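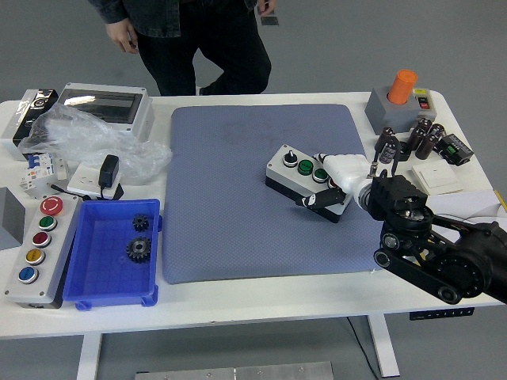 Skokard is a small school for adults who want to learn a practical trade in the evening. We teach basic electrical work, plumbing, tiling and plastering to people who have never held the tools before, and to people who picked up bad habits at home and would like to lose them.

## How we started

The school was set up by Kalevi Honkanen, who had spent most of his working life as a maintenance electrician in paper mills and then in hospitals. He began with one course, in the back half of a former carpet warehouse on Arboleda Street, and taught it himself. The first group met from September to May. Most of them wanted to be able to change a light fitting or understand what a tradesman was telling them. Two went on to take up apprenticeships.

Plumbing was added the following year. Tiling and plastering came later, once we had taken over the front half of the building and put in proper drainage and a mixing area. We have stayed at the same address since. The sign over the side door still has the carpet firm's name on it, so new students should look for the green gate instead.

## What we teach

Every course runs for 12 weeks, one evening a week, from 6.30pm to 9pm. There is a short break at 7.45pm. The electrical and plumbing courses have a second level, which you can join after finishing the first or after a talk with the tutor if you have learned elsewhere.

- **Electrical 1** covers safe isolation, reading a simple circuit diagram, cable types, sockets and lighting circuits.
- **Electrical 2** covers testing, fault finding, simple motor control and the paperwork that goes with a job.
- **Plumbing 1** covers pipe cutting and jointing, taps, traps and toilet cisterns.
- **Plumbing 2** covers hot water cylinders, radiators and planning a bathroom.
- **Tiling** covers setting out, cutting, wall and floor tiling, and grouting.
- **Plastering** covers patching, plasterboard, skimming and finishing.

None of these courses will qualify you to work for other people. We say this on the enrolment form as well, as it is the question we are asked most. If you want a recognised qualification, we can tell you what the colleges in the area will expect and what you should know before you apply.

## How the classes work

Groups are kept small. The first half hour is usually spent at the board and the rest at the benches or in the practice bays. The bays are built from stud and board and are stripped back at the end of each course, so a new group always starts with bare walls.

Tools and materials are included in the fee. Students bring their own boots, and should wear long trousers and something they don't mind getting plaster on. Overalls can be borrowed but the larger sizes go quickly.

We do not set written homework. Tutors will sometimes ask you to look at something at home, such as where your stopcock is or what sort of consumer unit you have, and to come back the next week with a sketch.

If you miss a class you can make it up with another group at the same level, provided there is a bench free. Please ring the office before 4pm.

## Fees

A 12-week course costs £558. It can be paid in full or in monthly instalments at no extra charge. We hold back two places on each course at half price for people who are out of work or on a low income. There is no separate form for these. Ask at the office and bring a recent letter showing your benefit or income.

## The people who run it

Kalevi is still the head of the school and teaches Electrical 2. The other tutors are all people who work, or have worked, in the trade they teach. Most of them are on site one or two evenings a week, and the best way to reach any of them is through the office.

Skokard is a not-for-profit company. Fees cover the tutors, materials and rent. Larger purchases have come from grants and from sales of second-hand tools, which we hold in the yard each May. Last year the sale raised £2,686 and paid for a new extractor in the mixing area.

Much of our pipe and fittings comes from Nadover, a merchant two streets away who lets us have ends of line at cost. Tiles are mostly offcuts and returns from Lollorero. The colours don't match, but they cut and set the same as any others.

## Visiting us

You are welcome to look round before you enrol. The office is open from 2pm to 9pm on weekdays in term time, and somebody can usually show you the workshops before classes start. There is level access from the yard and an accessible toilet on the ground floor. The plastering bays are up a flight of stairs and we do not have a lift, so please tell us in advance if this would be a difficulty and we will set up a bay downstairs.

The yard has parking for bicycles and a few cars. The number 30 bus stops at the end of Arboleda Street and runs until after the evening classes finish.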